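Skip to content | Files | Issues | Wiki | Releases

Projects > Rakley > Block pushing > Equipment plan

Print this page | E-mail this page

# Rakley block pushing: equipment and budget card
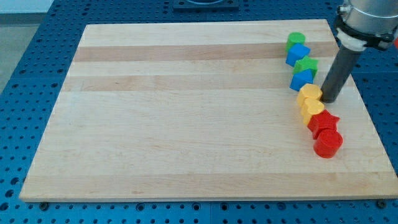
Station 1 with the rod tool and eight blocks on the maple board.

## Scope

What a site needs to buy to run a second Rakley station. Covers the work surface, block set, end effector and spares. The arm and its controller are a capital purchase and sit in the Nistness plan. Last revised 11 August 2026.

## Parts per station

- Perforated metal table. Check the hole pitch against the arm mount before ordering.
- Maple cutting board, large. Boards vary in strip color and banding; record which board was used for each batch.
- Plastic blocks in red, yellow, green and blue. Shapes in use include cylinder, star, heart and cube.
- Rod tool with white adapter ring. Order two — one fitted, one on the shelf.
- Fasteners for table and board.

## Costs

| Item | USD |
|---|---|
| Board | 90 |
| Block set | 60 |
| Rod, adapter and fasteners | 510 |

Table price depends on freight and is quoted separately by Dovomus. Shipping on the small parts is not included.

## Lead times

The rod and adapter are machined to order at Woldemariam. Allow 10 working days after drawing approval. Boards and blocks are stock items. Orders for the November build should go in as one request.

## Spares and wear

Replace a block when an edge is chipped or the base no longer sits flat. Replace the full set if the supplier changes the color, and start a new batch number. Boards can be sanded once. After that the height offset has to be measured again, and a new board costs less than the labor.

## Not budgeted

Cameras, lighting, safety fencing and operator time. A site that already has a table may keep it if the board can be bolted down without drilling.

## Known issues

The adapter drawing still shows the old bolt circle — use revision C. Part numbers for the fasteners are missing from the order sheet.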